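Revisión de fin de año, edificio Mimus, cocina compartida y zonas de agua. Fecha: 2025-12-28. La anterior quedó a medias y se han repetido todos los puntos desde el principio.

Claves: **OK** conforme, **R** con reparos, **NO** no conforme, **NP** no procede.

## 1. Accesos y evacuación

- [x] Puerta principal abre hacia fuera sin obstáculo. **OK**
- [x] Puerta trasera, barra antipánico. **R**. Cede, pero hay que apretar en el lado de la bisagra. Engrasar y volver a probar.
- [ ] Pasillo de evacuación libre. **NO**. Dos cajas de Goossens junto al cuadro eléctrico. Ya constaba en la revisión anterior.
- [x] Luces de emergencia. **R**. La del rellano tarda en encender. Aguantó 60 minutos en la prueba de autonomía.
- [x] Plano de evacuación a la vista. **OK**. Falta marcar el punto de reunión nuevo, que ahora está en la acera de la calle Rudia.

## 2. Extinción

- [x] Extintor de polvo, pasillo. **OK**. Manómetro en verde, precinto entero.
- [x] Extintor de CO2, cuadro eléctrico. **OK**.
- [ ] Manta ignífuga, cocina. **NO**. El soporte está, la manta no. Se pide una nueva con el próximo pedido a Drindach.
- [x] Etiquetas de mantenimiento legibles. **R**. La del pasillo se ha borrado en parte; el número de serie termina en 137 y coincide con el libro.

## 3. Agua caliente y fontanería

- [x] Temperatura de salida en el termo. **OK**. 60 °C.
- [x] Válvula de seguridad del termo. **OK**. Se accionó a mano y cerró bien. Gotea un poco durante el calentamiento, lo normal.
- [x] Llave de corte general localizada y rotulada. **OK**.
- [ ] Llave de corte de la cocina. **NO**. Agarrotada. No se forzó. Avisar a fontanería y, mientras tanto, cortar desde la general.
- [x] Purga de puntos de poco uso. **R**. El grifo del cuarto de limpieza no figuraba en la hoja de purgas. Añadido a mano.
- [x] Sifones y desagües sin fugas a la vista. **OK**.

Comentario al apartado 3: la purga semanal se hace los lunes a primera hora y se anota en la hoja colgada dentro del armario. En diciembre faltan dos anotaciones. Si no se apunta, a efectos de la revisión no se ha hecho. Se abre el grifo despacio para no levantar aerosol y se deja correr el agua caliente hasta que la temperatura se mantenga estable. Después se hace lo mismo con la fría.

## 4. Fregadero, encimera y menaje

- [x] Encimera sin grietas ni juntas abiertas. **OK**.
- [x] Fregadero limpio al acabar la jornada. **R**. Ver comentario.
- [x] Jabón y papel en el dispensador. **OK**.
- [ ] Estropajos cambiados según calendario. **NO**. No hay calendario. El que había era de otro año.
- [x] Productos de limpieza separados de los alimentos. **OK**. Estante bajo, con cubeta.
- [x] Cuchillos guardados en su soporte. **OK**.

Comentario al apartado 4: la norma dice que el fregadero queda vacío al cerrar. Un plato dentro de la pila ya cuenta como reparo, aunque sea uno solo, y así se viene anotando desde que se aprobó la hoja actual. La encimera blanca se seca con bayeta azul. Las bayetas rojas son solo para los baños y no deben entrar en la cocina.

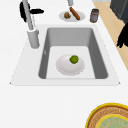

Goossens objeta que el reparo le parece excesivo, que un plato no es un riesgo y que en la lista se mezclan cosas de orden con cosas de seguridad. Propone dejar el apartado 4 en hoja aparte y que la revisión se quede con incendios, electricidad y agua. También pide que lo de las cajas del pasillo se comunique por correo antes de ponerlo como no conforme.

Se toma nota. El apartado 4 sigue en la hoja hasta que se cambie el procedimiento, porque la higiene de la cocina entra en el mismo informe. Lo de las cajas se comunicó ya en la revisión anterior; se enviará de todas formas un correo con la foto del pasillo. Plazo para retirarlas: 13 días.

## 5. Electricidad

- [x] Diferenciales, botón de prueba. **OK**. Saltan todos.
- [x] Tapas de enchufes enteras. **R**. La del microondas tiene una esquina rota. No se ven partes activas.
- [ ] Regletas sin encadenar. **NO**. Cafetera y hervidor en una regleta que sale de otra. Se desconectó en el momento. Hace falta otra toma en esa pared.
- [x] Cuadro rotulado. **R**. El circuito de la cocina pone «almacén». Rotular de nuevo.
- [x] Cables fuera de zonas de paso. **OK**.

## 6. Frío y conservación

- [x] Nevera, termómetro interior. **OK**. 4 °C.
- [x] Congelador. **OK**. Escarcha en el cajón de abajo; descongelar cuando se vacíe.
- [x] Alimentos con fecha y nombre. **R**. Varios envases sin fecha. Se dejó nota en la puerta.
- [x] Gomas de las puertas. **OK**.

## 7. Botiquín

- [x] Ubicación señalizada. **OK**.
- [ ] Contenido completo según lista. **NO**. Faltan gasas estériles y apósitos para quemaduras.
- [x] Caducidades. **R**. El suero caduca pronto; reponer junto con lo anterior.

## Pendiente, por orden

1. Manta ignífuga y regleta de la cocina. Plazo: inmediato.
2. Pasillo libre. 13 días.
3. Llave de corte de la cocina. 30 días, según agenda de fontanería.
4. Botiquín. 30 días.
5. Rotulación del cuadro y del punto de reunión. 60 días.
6. Calendario de estropajos y bayetas. Sin plazo, se cuelga con la hoja nueva de purgas.

La barra antipánico se vuelve a probar el mismo día en que se engrase. Copia de esta hoja en la carpeta verde y otra para Rudia, que la pide para el seguro.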